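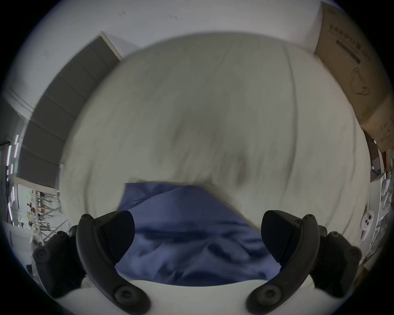 The Wener folding service cost 76 a month, and for that price, Suleiman Ogundipe felt, a towel ought to stay folded.

"It's in the learning tier," said the woman from Wenico, who had come out to Zollholm to save the account. Wenico sold Wener. Wener was made by Iyamu, unless it was the other way round; the invoice took both positions.

"What's it learning?"

"Your preferences."

Suleiman had not known he had any. He had signed up in January, after reading a review that gave the thing two stars for folding and five for manner. He'd thought manner was something he could live with. Since then he had received 300 messages from the app, most of them thanking him for his patience, and one drawer of shirts he could wear if he kept his jacket on.

"Could I see it do a sheet?" he asked.

She gave it a sheet. The gripper took hold of a corner with real tenderness, lifted it, considered the matter, and put it back.

"There," she said.

"It let go."

"It declined. The basic plan folds everything, badly. Yours has judgment."

He looked at the sheet. It did look like the kind you might want to think over.

"And the plan above mine?"

"200 a month. That one sends a person."

"What does the person do?"

"Folds the laundry." She turned a page in her folder. "They're very good. We've had trouble keeping up with demand."

Suleiman said he would need a minute. The gripper opened, closed, and reached for the same corner again. His phone buzzed in his pocket. Wener wanted to know how he was enjoying the visit, and whether he would recommend it to a friend.

He gave it five stars for manner. Then he took one end of the sheet, and the woman from Wenico, after checking that her folder allowed it, took the other.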